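Zundoreo Opens Orders for Paired Hand-Held Grippers for Recording Two-Handed Tasks

TULLDEN, Tuesday, November 3, 2020 - Zundoreo today opened orders for the Bristell Pair, a set of two hand-held grippers used to record two-handed work for robot training. The set is priced at $2,303 and ships from the company's workshop in Tullden.

The Bristell Pair lets a person do a task with the same kind of fingers a robot arm would use. The operator holds one gripper in each hand and opens and closes the jaws with the handle. A cable from each gripper carries the finger position to a recording unit, which stores both hands against one clock. The recordings can then be used to train a two-armed system without that system being in the room.

Zundoreo developed the product after customers of its earlier single gripper asked for a way to record jobs that need two hands. Folding, stretching, turning over and lining up soft goods were the most common requests. A single gripper can drag a cushion across a table, but it cannot hold both ends level while the cushion is turned or set down square.

The two grippers are built as a left and a right. Each has a pistol-style handle, black jaw fingers and a metal mounting plate on top. The plate is drilled with small holes so that labs can attach their own trackers or other light parts. Zundoreo does not supply trackers with the set. Hole spacing and plate dimensions are given in the setup guide.
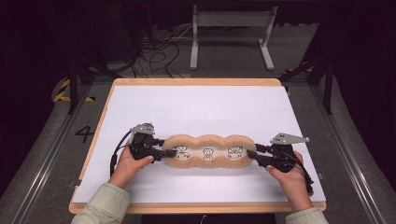 Soft items made up most of the company's own testing. Cushions, towels and stuffed toys change shape when they are picked up, and they behave differently depending on how far from the edge they are held. Zundoreo used a shallow grip at the ends of long items and a deeper grip on thick ones. Both are covered in the guide, along with suggested starting positions and advice on how to mark out a work area so that items begin each recording in the same place.

Chávez, a contract testing shop that handles plush and bedding samples, used pre-production sets for nine weeks ending in October. Its operators made 600 recordings with them and sent written comments after each week. Three changes came out of that trial. The handle spring was made lighter, the cable exit was given a longer sleeve, and the finger pads were changed to a type that can be replaced with one small screwdriver.

Operators at Chávez also reported that wrist fatigue was the main limit on how long they could work. Zundoreo recommends regular breaks and does not advise using the grippers for a full shift. The company is looking at a lighter plate for a later version but has not set a date for it.

Each Bristell Pair includes:

One left gripper and one right gripper
Two cables, each 135 inches long
One recording unit with power supply
Two sets of spare finger pads
Printed setup guide

The recording unit writes plain data files that can be opened with common analysis tools. No subscription is needed to record or to export. Software updates are free for the first year of ownership. After that, customers may keep using the version they have or pay for an update plan, which will be priced separately.

The jaws are intended for light household and retail items. They are not rated for hot objects, sharp objects or liquids, and the grippers should not be used near open machinery. Customers who want to record heavier work are asked to contact the company before ordering.

Owners of the earlier single gripper can send it in for credit toward the new set. The unit must be complete and in working order. The old and new models use different connectors, so a single gripper cannot be added to a Bristell Pair recording unit as a third hand. Finger pads from the earlier model do not fit.

Orders placed this month will ship in the order received. Schools and nonprofit labs may request a quote for several sets at once. Replacement cables and pads are available now and can be bought by customers in any quantity.

About Zundoreo

Zundoreo designs and builds hand-held tools for recording manual tasks. Its products are used by robotics labs, product testers and training programs. The company assembles and repairs all of its equipment in Tullden.

Sales and press inquiries: Zundoreo front office, Tullden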